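Bench layout for small motor and PCB teardown — tray sizes and liners

Godura Workshop Forum > Benches, Storage and Tidying

silvia_halas
Posts: 114
Sep 15, 2024

I sort salvaged parts from small appliances: micro motors with leads attached, round boards, the odd socket block. At present everything goes into one deep drawer and I lose time untangling wires. I want a flat layout on a bench with a white top, two panels butted together, and a clear working area in the middle. Questions as follows.

1. Plastic or metal for the intake tray, where mixed parts land first?
2. One type per tray, or one job per tray?
3. Does anybody line their trays, and with what?

Budget is small. I already have four plastic trays from Michalík and could buy one metal one.

rkoubek
Posts: 8

Metal for intake, plastic for sorted. A shallow steel tray with a rim wipes clean and does not hold a smear of old grease. Line it with plain white paper. Small brass ends and thin leads show up well against paper and badly against polished steel, where you get reflections from the lamp.

One type per tray. Motors with motors, boards with boards.

dultuvby
Moderator

Agree on the paper, disagree on metal under boards. If a board still has a charged capacitor on it, I do not want it lying on a conductor with one sheet of paper in between. Discharge first, then intake. Mains parts should be kept out of that tray altogether.

My other point is spacing. People push the trays together to save bench and then have nowhere to put their hands. Leave the middle open.

lenka_k

Same arrangement at our end, more or less. Yellow trays in two columns with the gap between, steel tray at the top centre as intake. Motors are in the upper left one, a round board in the one beneath it. There are still two motors, a loose wire, a second board and a socket block on the paper.

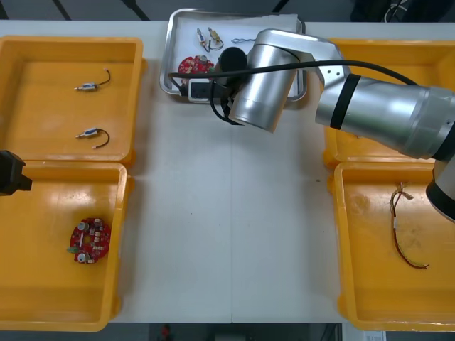 Re: tray layout, spacing and the seam

rkoubek

Good spacing. I would still move the socket block. It is the heaviest thing I would expect in a tray like that, and its cable will drag the motors about when you lift it. Give it a box on the floor.

Also, the wires. A motor with a thin lead that curls will hook the next motor. I put a twist of paper tape round each lead before it goes in the tray. It adds a few seconds per motor and saves re-soldering.

lenka_k

Tape leaves residue on the insulation after a month or two. I stopped. I lay them one above the other with all the shafts pointing the same way, so the leads come out on the other side and do not cross. It works up to a handful per tray. Past that you need dividers.

silvia_halas

Thank you. What do people do about the seam? Mine is wide enough to swallow an M2 screw.

dultuvby
Moderator

Clear tape along the joint, replaced when it lifts. Or shim the low panel from below and clamp the two together. I did mine with Wetance clamps last November and it has not moved. Do not fill it with silicone — it collects dust and goes grey.

roos_a

Late objection to "one type per tray". If you are repairing and not salvaging, you want one job per tray, otherwise you finish with 40 motors in a heap and no idea which came out of which housing. I keep a slip of card in each tray with the job number. Sorting by type only makes sense if everything is going into stock.

rkoubek

She said salvaged in the first post.

roos_a

She did. She also asked the question, so I answered it.

silvia_halas

Stock only, for now. Going with type. I will order the steel tray, 40 mm deep at most, and cut paper to fit. Will the paper slide?

lenka_k

Slightly. Cut it a touch oversize and let it bear against the rim. Copier paper at 80 gsm is fine. Change it when it is marked.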